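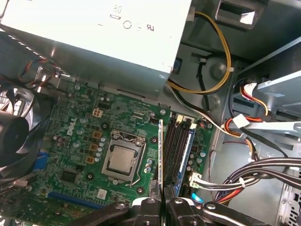
A reader wrote in asking how anyone is supposed to start Prikuston now, with 458 episodes out, two movies and a side series that half the fans say you can skip. They had tried twice, and both times they quit during the harbor tournament.

How to get through a very long anime

The steps below use Prikuston, but they work for most shows of that size.

Step 1. Find out what the show is adapted from

Look up the manga or light novel and check how far the anime has gotten. Prikuston follows the manga closely up to chapter 215, then starts adding its own material while it waits for more chapters. Once you know that point, you know where most of the filler begins.

Step 2. Get an episode list sorted by arc

Fan wikis usually have one. Copy the arc names into a note or spreadsheet with the first and last episode of each. You don't need summaries, and it's safer not to read them. Arc titles can be spoilers too – the ninth one in Prikuston gives away a death.

Step 3. Mark the filler

Use three labels: story, mixed and filler. Mixed episodes have a few minutes from the manga and a lot of padding. Watch those anyway, or you will run into characters you have never met. Full filler can go, with one exception in this show. The lighthouse episodes aren't in the manga, but a later arc refers to them several times.

Step 4. Place the movies

The first movie retells the opening arc, so leave it alone until you want a refresher. The second is a new story. Put it after the snow country arc, when the whole crew is together. If you watch it in order of release you will see one character's new powers too early.

Step 5. Decide about the side series

Dritano takes place in the same world and has its own cast. It can be watched at any time after the first big time skip. If you only care about the main plot, leave it for last.

Step 6. Choose sub or dub and check that it goes all the way

The English dub is good but runs well behind the Japanese version. Check the last dubbed episode before you start. Changing voices in the middle of a fight is annoying, so if you have to switch, do it between arcs.

Step 7. Watch in blocks

Stop at the end of an arc, never on a cliffhanger, and take a few days off or watch something short. Skip the recap at the start of each episode, and the opening song once you're tired of it. That saves about 2 hours over a long arc.

If you stall anyway

Read that stretch in the manga and come back to the anime for the next arc. The harbor tournament is much quicker on paper. Pick it up at the first round and go back to the screen when the ships leave port.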